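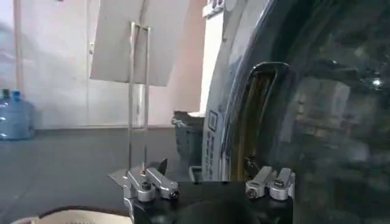 Page last changed: July, 8:30 a.m.

The seed library at Ullum is open again for the fall sowing, and what a pleasure it has been to see so many of you back at the counter! We had 681 packets go out over the spring and early summer, mostly beans and lettuce, and a good many of you have already promised to bring some seed home to us once the pods have dried on the vine.

If you are new to all this, please don't be shy. You can take up to eight packets per household, and there is no charge – just write down what you took in the green book by the door. The kale from Ketedstead is back (the curly one, very sweet after a frost), and we have a short-season turnip from the Harms garden that did beautifully in heavy clay last year.

Please do leave your returned seed in paper envelopes, with the name and the year on the front, and let it dry indoors for a couple of weeks before you seal it up. We could use 200 more small envelopes too, if anyone has a box sitting in a drawer. The Rirevano garlic will be ready to hand out in September, 30 bulbs in all, so put your name on the list soon if you would like one.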